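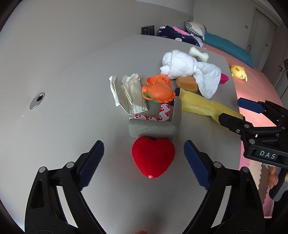
Day 3 with the Haruna hand-held gripper kit, the 69-dollar-a-month rental. The pitch says you can teach a robot to tidy up by tidying up yourself. I'd call that paying to do chores. The ridged blue pads are the best part of the kit, and the red velvety heart has become my benchmark for everything.

2/ The manual is 15 pages. Charging gets nine of them.

3/ Support (hi, Osaze) suggests 1000 pickups before training. My wrist has replied to Osaze separately.

4/ Keeping it through July — the heart and I have unfinished business.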